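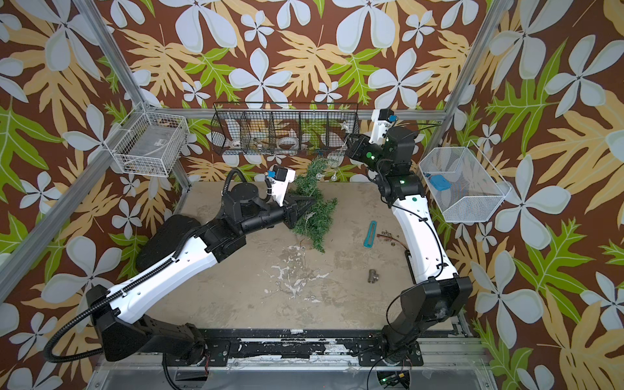 Wire baskets are for people who want to look at their mess from a standing position, according to Chalerm Chaiyaporn, and if you want things off the bench you should buy a drawer like everyone else. I read that in the comments under my last review and ordered the baskets the same evening.

They are from Skorkstead, the wall range, sold singly in black or white. I paid 24 dollars apiece and got both colors, the black one being the long kind with compartments and the white ones being the kind for people who couldn't decide on a second long one. Delivery was 25th November, in time for the season in which my bench fills up with fake greenery.

The hooks come in a paper envelope taped to the inside of the carton lid, and I threw the lid away. Look there first. Otherwise there is very little to put together. They go over a rail or onto a pair of screws, and the instructions are a drawing of a smiling man doing it in one step. It took me four, counting the trip to the recycling.
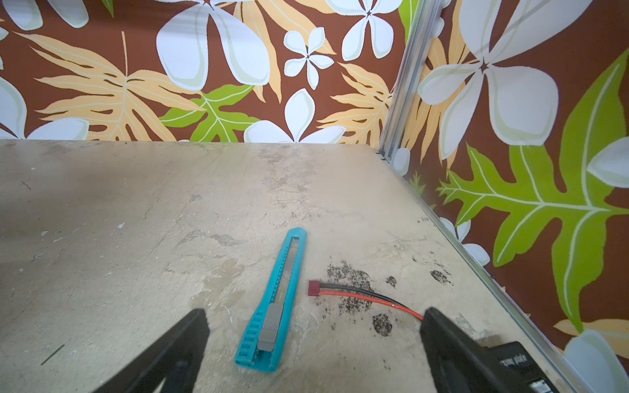
My complaint about most bench storage is that it assumes you put things back. Skorkstead's answer is to leave the top wide open, so you can toss a roll of tape in from a short distance, and I'll admit my aim has improved. What the long basket can't do is make me use it for the thing I reach for most. The teal utility knife still lives out on the table among the scuffs, pointing off to the upper right like it has somewhere to be. I set aside a compartment for it. I have since filled that compartment with something else. A separate clip for a knife would be worth 2 dollars more to me, and Skorkstead is welcome to the idea.

The mesh is tight enough to hold tape and small cups, and too open for pins, beads, or anything with a thin wire stem. Bauble hooks go straight through. I lined one compartment with a piece of card, which fixed it and made it look like a hamster cage.

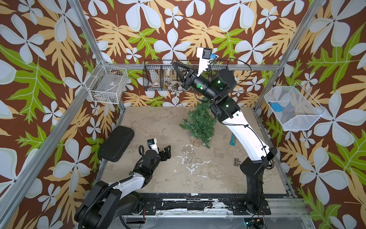
Does the black one look odd against a busy wall?
Less than the white ones do. Dark wire fades into a brown background, even one with giant flowers on it, and white wire sits on top of it and announces itself. If your walls are plain, swap that advice around.

On strength, the box says 1000 grams for the small white size. I hung almost double that from one over a weekend in September, on a loaner from Wiroj Wongsuwan, and the basket was fine. The hook had opened up a bit, and Wiroj has stopped lending me things. Stick to the number on the box.

I had the Volthorpe version before this. It was cheaper and the coating came off on my hands, so for a while I had very well-coated hands. No flaking from the Skorkstead so far.

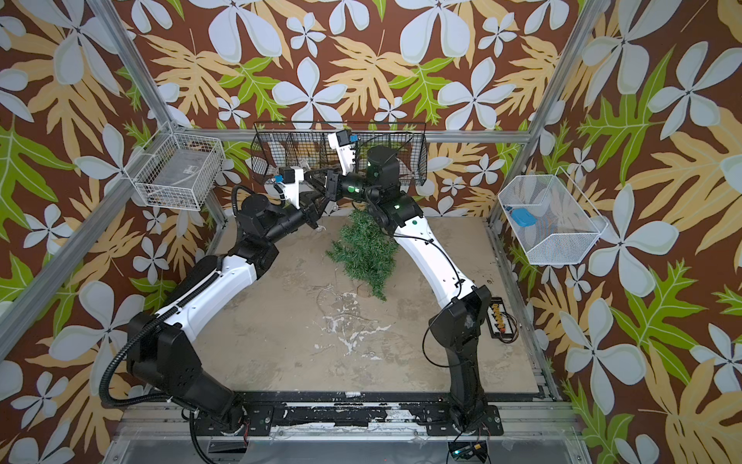
Black basket at the back, white ones on the side walls, pine sprig on the board.

Would I buy them again? The long black one, yes. The white ones I'd skip unless you own a lot of sponges. They're shallow, they tilt a little when there's something at one end only, and the front lip is low enough that a box stood upright in there makes me nervous – I lay everything flat now. The store page has 1129 ratings and most of them seem to be from people who keep onions in theirs, which may be the better use.

Four stars for the black, three for the white. One off each for the envelope if you lose it like I did.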